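Lista de revisión de regletas, alargadores y adaptadores
Revisión de noviembre, mesa del fondo. Comentarios de Milagros Paucar

Antes de empezar, y aunque ya sé que lo repito en cada hoja: todo lo que se revisa se revisa desenchufado. Sacad las regletas a la mesa, juntad las que sean del mismo modelo y mirad una por una, con buena luz y sin prisas. Las amarillas van primero, que son las que más viajan cuando montamos en Festeo y las que más golpes se llevan las pobres.
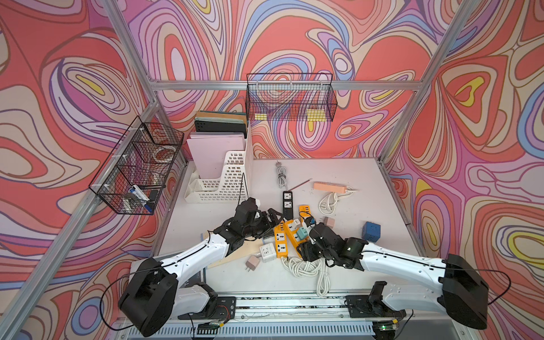
1. Carcasa sin grietas ni tapas levantadas.
Conforme. Pasad el dedo por las juntas, que a veces la grieta se nota antes de verse (y si se nota, aparte, aunque parezca una tontería).

2. Tomas limpias, sin restos ni marcas oscuras alrededor de los orificios.
Conforme con una observación: había polvo en dos de ellas. Brocha seca, por favor, nada de paños húmedos.

3. Cable entero, sin cortes, pellizcos ni reparaciones con cinta.
Conforme. Recordad que la cinta de la cesta es para poner etiquetas — un cable pelado no se venda, se retira y se avisa a Muñoz para que lo cambie.

4. Clavija firme y patillas rectas.
Pendiente en un alargador. Baila un poquito al moverla y prefiero que la vea alguien con más mano que yo el miércoles.

5. Etiqueta con el número de inventario legible.
No conforme en la 1.251, que está medio borrada. Ya le he pedido otra a Irnard.

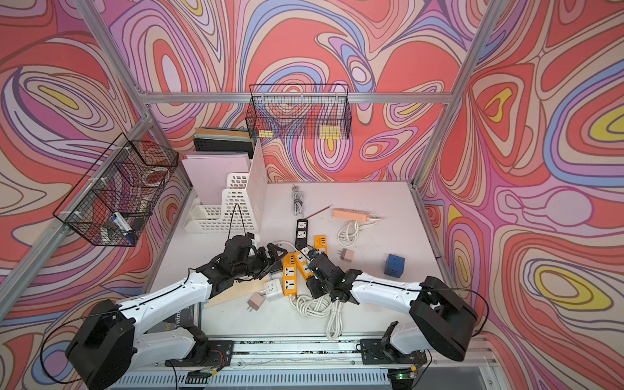
6. Adaptadores y cubos de enchufes revisados igual que las regletas.
Conforme. Son pequeños y se nos olvidan siempre, y luego aparecen en el fondo de una caja, sin etiqueta y sin que sepamos desde cuándo. Uno por toma, y nunca encadenados.

7. Alargadores recogidos con vueltas anchas, sin tirones junto a la clavija.
Conforme. Gracias de corazón a quien los dejó tan bien enrollados la última vez, ¡qué alegría abrir la caja así!

8. Papeles y cuadernos separados del material eléctrico en uso.
Conforme. Dejad unos 40 cm libres alrededor de cada regleta cuando esté conectada, y las carpetas al rincón.

Resultado: apto, con los puntos 4 y 5 abiertos. Tardé casi 10 minutos más de lo previsto, por pararme con las etiquetas. La copia firmada está en la carpeta de Zikavent.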